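The Fruit Bowl That Never Goes Off

My mother kept wax grapes on the sideboard for most of my childhood, and I bit one in front of the vicar. I mention it as a declaration of interest. I have come round to pretend fruit slowly and with some bad feeling.

Antonina Panasiuk has not had to come round at all. She runs a toy kitchen stall in Brumthorpe market and owns, at the last stocktake in June, 131 pieces of artificial produce. Her favourites are the cherries. "A cherry is all stem," she told me. "Get the stem wrong and you've made a red marble." She has strong views on bananas as well, which I shall spare you.

Her other subject is the table. Toy food, she says, should live in a plain white basket with holes in it, on pale wood, with a plant or two standing on a bit of coloured cloth so the whole business looks like somebody's kitchen. Then you tip the lot out and put it away again, piece by piece. Children will do this for 11 minutes. Adults, in my experience, go on for longer and are worse at sharing.

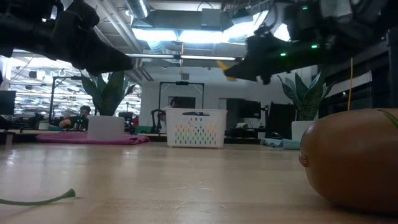
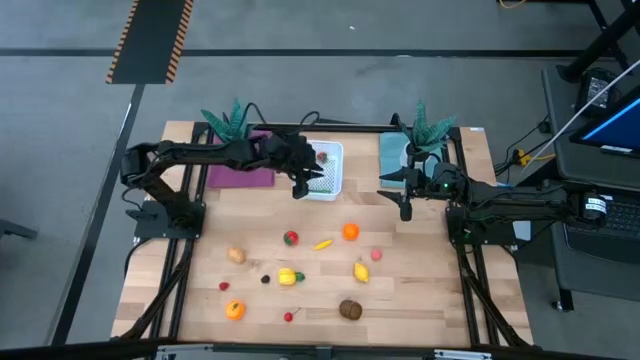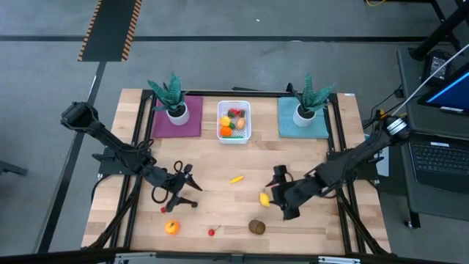
Cherry, stem and all.

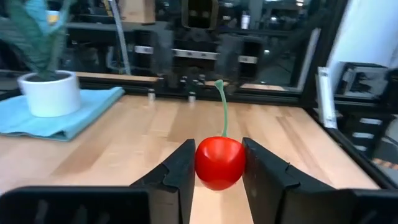 I tried it at home with a set I bought from her for £16, which seemed steep for a lunch I couldn't eat. The potato was the first to go in the basket, being the dullest. The lemon rolled under the cooker and had to be fetched out with a ruler. My husband, who has never once put away a real orange, put away the false one and then rearranged the carrots by size.

The set has stayed on our kitchen table ever since. Visitors pick up the kiwi and squeeze it, and I let them.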